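Stulldale Readers' Help Exchange
Literature and Book History > Reference and Citation

Citing an undated reprint when the library catalog and the title page disagree

Posted by Ikora
Tuesday

I am preparing a short study of how nineteenth-century travel narratives were received by subscribers to small lending libraries. One of my main sources is a two-volume travel memoir that I consulted in a reprint issued by Akitz. The title page of the reprint carries no year. The library catalog gives a year in brackets with a question mark after it, and the publisher's own list gives a different one.

The difficulty is made worse by the page numbers. The first edition and the reprint do not match after the second chapter of volume one, and most of the earlier scholarship refers to the first edition. I have access to the first edition only through a reading room that permits two visits per term. My journal's style sheet asks for the edition consulted but does not say what to do when the date is uncertain. 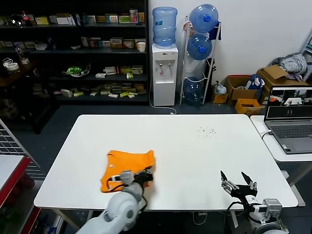 I would also be grateful for advice on the subscriber register that I am using alongside the memoir. It has 3,920 entries, many of them written by more than one hand, and 82 of these mention the memoir by a shortened title. I do not know whether each entry should be cited separately or whether the register may be cited once, with the entries listed in an appendix. Guidance on either point would be appreciated.

2 answers

Posted by Değirmenci
Member, Reference and Citation

The general rule is that a citation should describe the copy you held in your hands. If the title page has no year, your entry should say so. Most style guides allow "n.d." for this purpose. A date supplied by a library may be given in square brackets, and a question mark should be kept if the cataloger used one. You should not remove the question mark in order to make the entry look more certain than the evidence allows.

Where two supplied dates conflict, choose one for the bibliography and record the other in a note. I would give preference to the library catalog, provided that the record states how the date was reached. Catalogers often work from advertisements bound in at the back of the book, from ownership inscriptions, or from the address of the printer. A publisher's list compiled long afterward may simply repeat the date of the first printing. It is worth writing to the library to ask which kind of evidence was used.

With regard to page numbers, cite the reprint throughout and add the chapter number to every reference. A reader with any edition can then find the passage. If a quotation is central to your argument, give the first-edition page as well, and explain the abbreviation once at the start of your notes. Please reserve your reading room visits for checking these passages only. 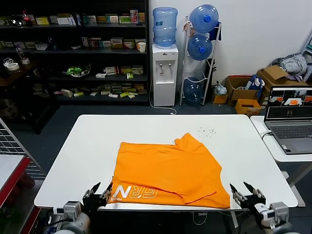
The register should be treated as a manuscript source and cited in full at its first appearance, with the name of the holding institution, the shelf mark, and the folio or page. Later references may use a short form. Shortened titles in the register should be copied exactly as they stand and should not be expanded without brackets. The letters "ERN" on the orange shirt show why this matters: a few characters, read by themselves, may belong to any number of longer words, and a reader must be able to see what was on the page and what the editor supplied. An appendix is suitable for the full list of entries. In the body of the study, cite individually only those that you discuss.

For entries in more than one hand, follow this order of work:

1. Record the folio and the position of the entry on the page before transcribing anything.

2. Transcribe the entry as written, including abbreviations, deletions, and unusual spelling.

3. Mark any change of hand with a brief note in square brackets. Use neutral terms such as "second hand" unless the writer can be identified from a signature.

4. Compare the transcription with the original on a later occasion, and keep a dated record of corrections. 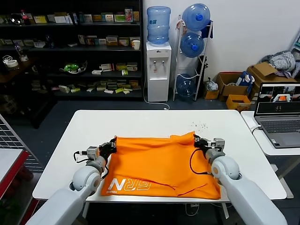 5. Send a copy of the finished appendix to the holding institution. Many reading rooms request this as a condition of use.

Posted by Guest

I agree with the above for the most part. Put n.d. and move on. Editors will query it if they want something else. Also check whether your reprint has a printer's code on the back of the title page or on the last leaf. Ours had one and it gave the year.

Status: open to further replies until the end of August. Contributors are asked to name the style guide on which their advice is based.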